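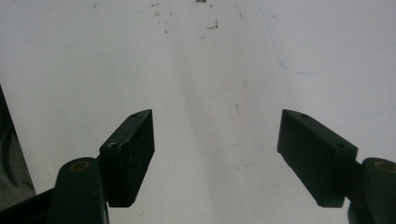

2018-01-13

Dastlow hand gripper kit, second session. Kit is on loan from Flurkstead until June, then we either pay for it or send it back.

Put the fingers back on after yesterday's cleanup. They are the dark green ones with the wedge tips. The printed faces have a slight texture, which may help with paper and card but I wouldn't count on it for glass. Brass bushings at the arm pivots. I had expected bare plastic on plastic at this price, so that goes in the plus column.

Play at the pivots: can feel a little on the right arm if I push the finger sideways, less on the left. No number for it yet. Need the dial indicator back from Krajewska's bench.

Trigger travel is 60 mm on the paper that came with the kit. I get 5 mm less than that before it stops. Could be the cable tension. The manual says to set tension with the jaws fully open and then gives a drawing with them closed. Wrote to Gustusach (they do the support for Dastlow here) and asked which it is.

Cycle test, by hand, dry. 100 open and close, no object. No squeak, nothing came loose. Then 40 picks of the small cardboard box from the white table. Dropped two, both when I came in too flat and only the tips touched. After that I kept the wrist higher and had no more drops. So part of any score we write down is going to be the operator. Mieczysław should do the same 40 without me telling him about the wrist.

Table needs a wipe before the next run. There are brown specks toward the far side and a pale blue line that looks like pen. Alcohol first, then see. Don't want grit on the finger faces when we start on the friction part.

Price: the quote covers the gripper, one spare pair of fingers and the cable. The camera mount is listed separately, and so is the print file for the fingers. I'd want the file included. We will be reprinting these whatever happens, and measuring a finger with calipers to redraw it is a waste of an afternoon.

Mieczysław Szewczyk read the quote over lunch and thinks the support contract is not worth it for one unit. I agree for one. If we take more, ask again.

Still open:
- answer from Gustusach on cable tension
- dial indicator, both pivots
- Mieczysław's 40 picks, same box
- pick test with the plastic bottle and the folded cloth
- ask Flurkstead if the print file can go in the quote

Kit is back in its case, top shelf. Cable left slack.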